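# Teaching an arm to set the table

The arm is called Flundar, and its builder starts talking about it before I've got my coat off. It lives at Grurnard, the shared workshop in Fleden, and it has been through 18 versions of its fingertips.

"Eighteen! And I loved every one of them for at least an evening," the builder says, laughing.

The whole thing has cost $510 so far, a good part of it on the shoulder motor. The wrist camera came later, in November, after a long argument with a Halliday member over whether the head camera was enough on its own. "I said it was. I was so wrong. Put one down at the wrist and you see the rim coming at you, it's wonderful." 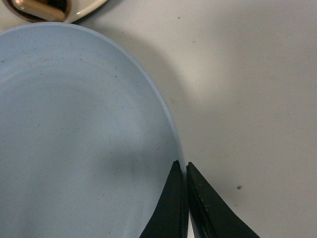
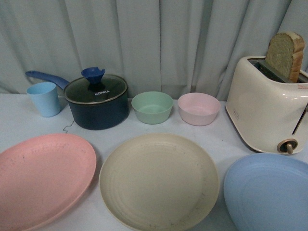
Plates are the current obsession. "A cup gives you walls to hold, but a plate lying flat hardly gives you anything," the builder says, already reaching for a notebook. The goal is 100 pickups in a row with no help, and the blue plate is the favorite for practice, with one finger over the rim and the other just beside it. The pink and beige ones get their turn later in the evening. "And then bowls! I have 2 ideas for bowls and I want to try both tonight."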